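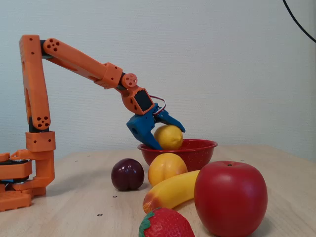
Lemon and bowl, Akbridge shop bench.

Home | Projects | Reports

To: Selina Stöckli
Arm build, July

We've logged 131 attempts of the 215 we promised. I would not read much into that yet.

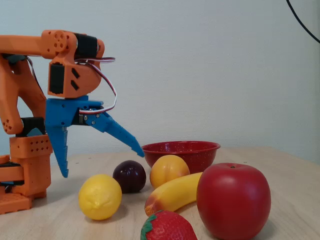 Bayu thinks the printed joints will last. I doubt it, and I'd hold the $117 for spare servos until they've had a harder month.

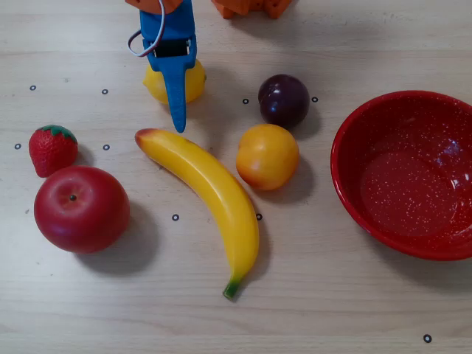
Next month
Finish the count. No new fruit.

Ruairí Doherty

2 comments | 0 shares

Recent
Gilcombe lathe repair
Trodora printer log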